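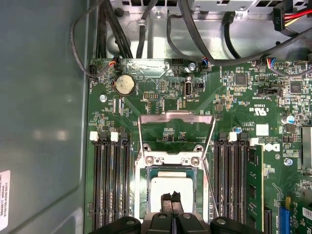
One customer told us that the paste supplied with the office machines had dried out well before the computers themselves were due for replacement, and asked whether Vimell would behave any differently. The question is a fair one, and the information on this page is intended to answer it for schools, offices and repair departments that maintain their own desktop computers.

Vimell Thermal Compound
Supplied by Distemden Technical Supplies

Product overview

Vimell is a gray, non-conductive thermal compound for use between a processor and its heat sink. It is intended for desktop computers in daily service, including machines that have been opened for cleaning, refurbishment or a change of processor. It contains no metal particles. It remains soft in the syringe and spreads under the pressure of the heat sink alone, so no spatula is required for ordinary desktop work.

The compound is sold in two sizes. The small syringe holds 3 grams and is meant for occasional repairs. The workshop syringe holds 30 grams and is supplied with a screw cap and two spare tips. Both sizes contain the same material, and a department may keep both on the shelf without having to track which machine received which.

Service life

Older compounds may separate over time. The liquid part moves toward the edge of the contact area, and the remaining filler becomes hard and crumbly. The usual signs are a fan that runs at high speed during light work and a processor that reports a higher temperature than it did when the machine was installed.

Vimell is made with a heavier base fluid than our earlier product, Fetel, and is slower to separate. We recommend that it be inspected whenever the heat sink is removed for another reason. Replacement on a fixed schedule is not required for office use. Machines that run day and night, or that stand in warm rooms, should be checked more often – the temperature record is a better guide than the calendar.

Once a heat sink has been lifted, the compound must not be reused, even if it looks fresh. Air is trapped when the two surfaces are brought back together. Clean both faces and apply a new portion.

Preparing the surfaces

Shut down the computer, disconnect the power cord and allow the heat sink to cool. Run the machine for a few minutes beforehand if the old compound is known to be hard, as a slightly warm heat sink is easier to release. Turn the heat sink gently from side to side before lifting it. A direct upward pull can draw the processor out of some types of socket.

Remove old compound with a lint-free cloth dampened with isopropyl alcohol. Wipe from the outside toward the center so that residue is not pushed over the edge of the processor. Hawthorne cleaning wipes are suitable and are sold in tubs of 100. Paper towels leave fibers behind and should be avoided. Do not apply any liquid directly to the processor or to the socket.

If the processor itself is to be changed, finish that work first. The socket must be fully closed and its lever secured before any compound is applied. Contact pins should never be touched or wiped.

Application

Place a single portion the size of a small pea at the center of the processor's metal cover. Lower the heat sink straight down and tighten the screws a little at a time in a diagonal order. Processors with a larger cover may need a short line in place of the single portion. Follow the instructions of the heat sink manufacturer where they differ from ours.

A thin, even layer gives the best result. Excess compound will be pressed out at the sides and, although it does not conduct electricity, it collects dust and makes later work unpleasant. Wipe it away before the case is closed.

Ordering information

Vimell, small syringe, 3 g
Vimell, workshop syringe, 30 g
Spare tips for workshop syringe, pack of two
Hawthorne cleaning wipes, tub of 100

Account customers may order any quantity. Repair departments with an annual requirement of 2000 g or more may ask for contract pricing, which is fixed for the length of the agreement. Deliveries under contract can be divided among several addresses at no added charge.

Fetel is no longer produced. Remaining stock may still be used, provided the syringe has been kept closed and the contents come out smooth. Fetel and Vimell should not be mixed on the same processor.

Storage and safety

Store the syringe with its cap on, tip down, at room temperature and away from direct sunlight. An unopened syringe should be used by the date printed on its label. If clear fluid appears at the tip, discard the first small amount before use.

Wash hands after handling. The compound will mark clothing and is difficult to remove from fabric. Keep it away from food and out of the reach of children. The safety data sheet is included with each first order, and further copies are available from the sales office on request.

Returns

Unopened syringes may be returned within 30 days of delivery. Opened syringes are accepted only if the contents are faulty – please keep the label, as the batch code is needed to process the claim.

Page last revised 14 April 2020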